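Search this site Enter keywords Go

The robotics club at Mandley has 13 members and two toilets it has no intention of plumbing in. The students want a machine that can close a lid. To teach it, they put grippers on their own hands, strap cameras to their caps and do the job themselves, over and over, until a computer gets the idea. My generation was taught the same skill by being yelled at from the hallway.

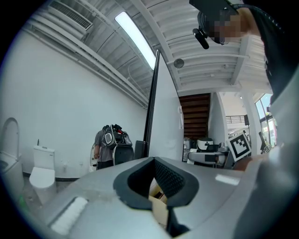
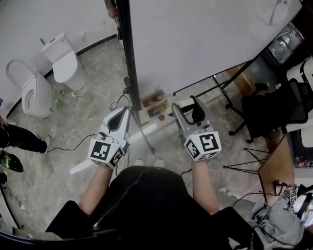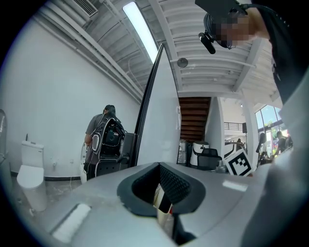
Flora Geddes wrote to me in May to say that a school club ought to be building things that fight, or at least race, and that no kid ever fell in love with engineering over a bathroom fixture. I take her point about love. I judged the Brarkitz regional for five years and the fighting robots were a great favourite with parents, who had paid for most of them.

But I'd send my own kids to the toilet people. A battle robot has to work for 81 seconds in front of a friendly crowd. A household robot has to cope with a lid that sticks, and then do it again tomorrow with no one clapping. Learning that much patience at sixteen strikes me as worth a trophy, though I doubt Brarkitz has one in the right shape.

My complaint is with the grant form, which runs to 44 pages and asks the students to describe their "audience." They put down "anyone with a brother." I'd have funded them on the spot. The form came back marked incomplete.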